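Home | Modules | Timetable | Search this site Go

Postdale Evening Classes: Household Order, session 3
Tutor: Bhavana Kamath

Every home has one table where things go to be dealt with later. Later is tonight. Before you buy a single storage box, sort by what a thing does: wiping, drying, wrapping. Colour is not a category, however nice it looks.

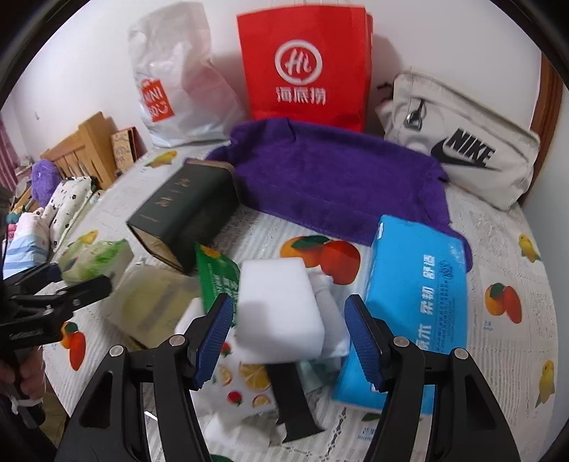
Fig. 9. Tissue pack, purple towel, foam block and company, unsorted.

Start with the largest soft item. Fold the towel and you get half your table back, along with a wholly undeserved sense of progress. Crumpled wrappers go next. Do not keep one "in case".

Homework: one surface, before and after.

37 shares | 3 comments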